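The Cork Woods of Orness

The road to Orness climbs for 18 kilometers and then gives up the asphalt. From there you walk. I arrived in July, early in the morning, when the cutters were already in the trees and the only sound was the axe, a dull sound, almost like knocking on a door.

Cork is the bark of an oak. The men and women who take it work in pairs, one above and one below, and they speak very little. The first cut goes down the trunk. The axe is then turned a little, and the bark opens with a long dry noise. Under it the tree is the color of raw salmon, and after some weeks it becomes red, then brown. 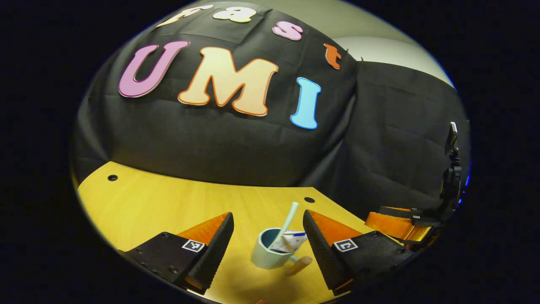
Why is the harvest done only in summer? In the warm months the tree is growing, and the new layer under the bark is soft, so the cork comes away without tearing the wood. In winter it holds so strongly that a cutter would wound the trunk.

The woods here belong to the village, and have belonged to it since 1796, when the families bought them together from an estate which had gone into debt. The paper is kept at the town hall, in a drawer which sticks. Each family receives a part of the money according to an old list, and about this list there are quarrels every year.

Nearly all the bark goes down to Gremen, the river town, where it is boiled and pressed flat and sorted by hand. I spent an afternoon at the Nirier works -- a long brick building with swallows in the roof. The best planks become bottle stoppers. The sorters decide by looking at the edge of the plank for one or two seconds, and when I tried it I was wrong each time.

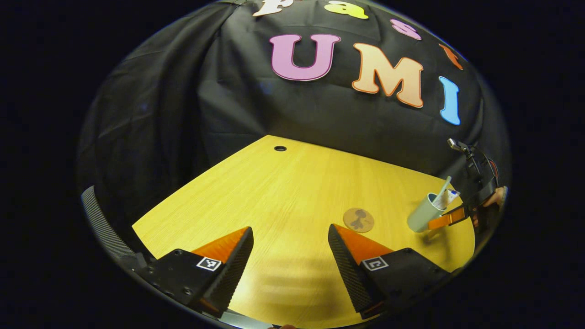
Stoppers have been a nervous business in Gremen for years. Many wine makers changed to metal caps, and the works lost a large part of its orders. What helped was the waste. The dust and broken pieces are ground, mixed with a binder and pressed into blocks, and from the blocks one can cut floor tiles, shoe soles, or a round coaster with a dark brown animal on it, long in the neck like a giraffe. It is not noble work, an old sorter told me, but it pays in the months when the bottles do not.

In Orness they paint a number on each tree after the cutting, the last digit of the year, and then it must be left alone until the bark is thick again. The tree beside the spring carries a white 4. I put my hand on it before leaving, and it was warmer than I expected.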